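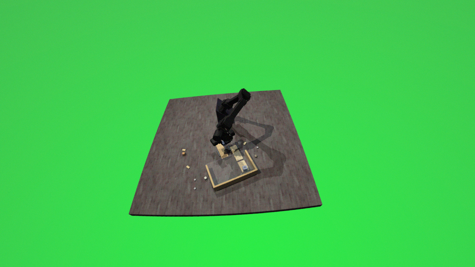 What do we need to settle before we ask for quotes? The size of the bench, how far the arm has to reach, and who pays for spares after the first year.

Speaker notes, Prastbridge equipment planning session, 24 January 2025

Start with the budget slide. The cap is 340 thousand dollars for both lines. Say that figure slowly and leave it up.

Arm and gripper take 81 thousand of it per line. Tooling, guarding and wiring are separate. Last time Poleck put them in one quote and we could not compare it with anyone else's.

Next, layout. The arm stands toward the back of the bench, with the box in front of it and small parts lying loose to the side. Ask the room whether parts will come to us like this or in trays. Feeders are not in the budget. If we need them, I want to hear it today.

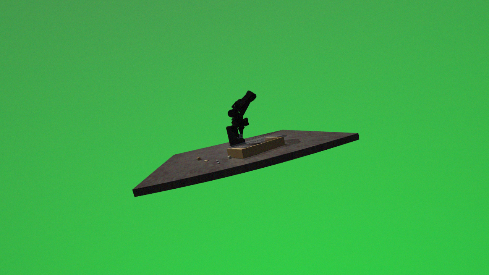
Source: Brinness, layout simulation

Point to the open stretch of tabletop to the right of the box. Pascu wants a second fixture in that space. My view is that we leave it alone until the first line has run a full quarter.

Payment terms: 30 percent at order, the other 70 on acceptance. Poleck asked for half up front. We said no.

Training is quoted per person. Get head counts from both shifts before leaving the slide.

Orders have to be placed by September to stay in this year's plan. Take questions on spares, then hand out the cost sheet.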